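Handout 4 – Teaching a home-built arm to load a rack

Course notes, Nathalie Boychuk, Kornlow shared workshop. Bring your laptop and the Kadport controller board. The arms stay here.

By the end of this unit your arm should place sponges and long-handled brushes in a wire rack over a sink. We start from head-height views of a person doing the job by hand, then break the job into moves the arm can copy.

## 1. Sponges first

Load the scouring sponges on edge, in a row, green pad against yellow foam. One hand places and the other steadies the row at the front. If your build has a single arm, clamp the rack to the sink rim before you power up.

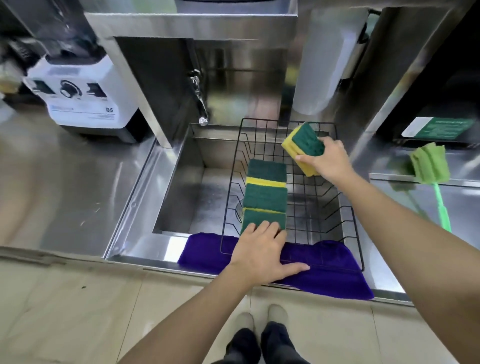 ## 2. Brushes second

Long handles are harder. Grip near the head and lay the handle toward the front of the rack, beside the sponges. Set your wrist camera exposure by hand – brushed steel throws bright streaks, and auto exposure will chase them. Keep the free gripper on the near corner of the rack while the other one reaches.
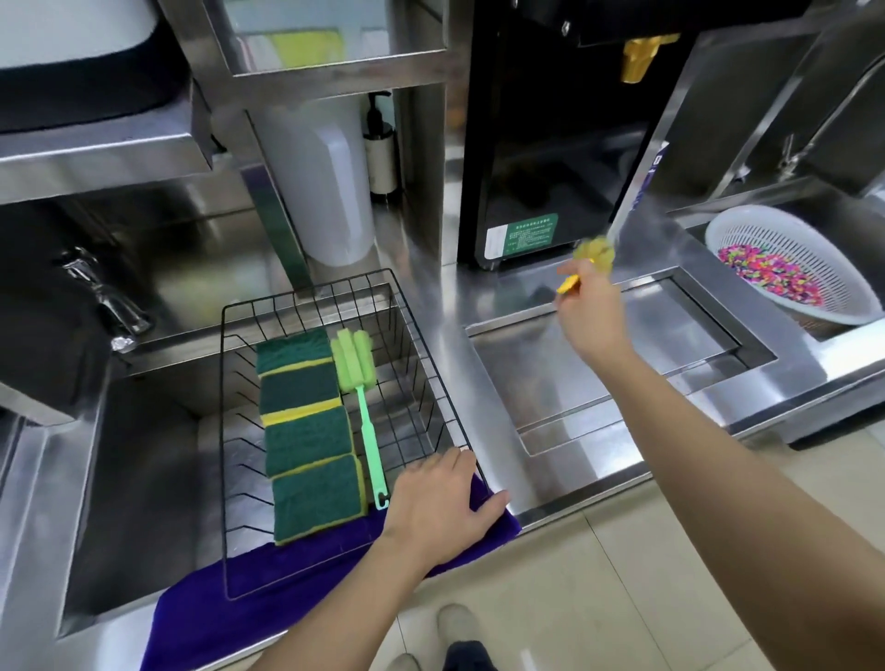
## 3. Straightening

- Pinch just below the sponge head.
- Hold down the wands already in the rack with the other gripper.
- Open slowly. The Bakke fingers spring back if you release at full speed.
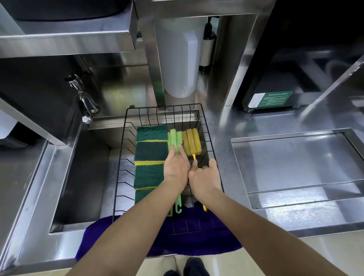 Servo speed for this step is capped at 30 percent in the config file. Leave it there until you have 10 clean runs in a row, and write the run numbers in your log.

The labelled set has 4,000 stills, with 218 held back for testing. Copy it from the Sandbridge drive and don't rename the folders.

For next class: finish your grip table and colour-code the moves that failed.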